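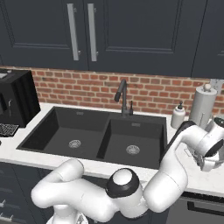

Petport Residents' Association
Minutes of the September meeting

Present: Josefien Dewulf (chair), Pallavi Shakya (minutes), 11 households. Apologies from the Saxena building, which sent the same note as in the spring.

1. Previous minutes
Approved after the word "shouting" was changed to "discussion."

2. Parking on Costton Street
The city has repainted the loading zone and made it 2 feet shorter. Mr. Grorkisach measured it himself and brought the tape. Moved that a letter be written. Carried. Pallavi to write it, as with the last letter, to which no reply has come.

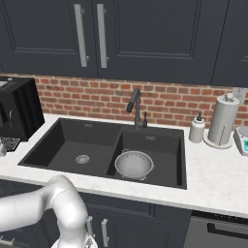

3. Street fair
Saturday is confirmed. We have 8 tables and 67 requests for tables. Josefien proposed sharing. The candle people and the other candle people asked that this not include them. Deferred.

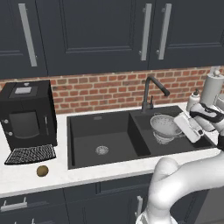 4. Leaf pickup
Bags go out by 7 p.m., on the curb, on your own side of the street. A resident asked who this was aimed at. The chair said it was general. The resident said it did not feel general.

5. Any other business
The bench by the bus stop still faces the wall. Two members have come to like it that way.

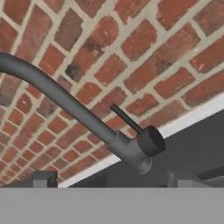 The rest preferred a view of the bus, and a vote to turn the bench around passed by one. Moving it needs a permit, so Josefien will ask for the form.

Closed at 9:40 p.m. Item 3 continued in the parking lot.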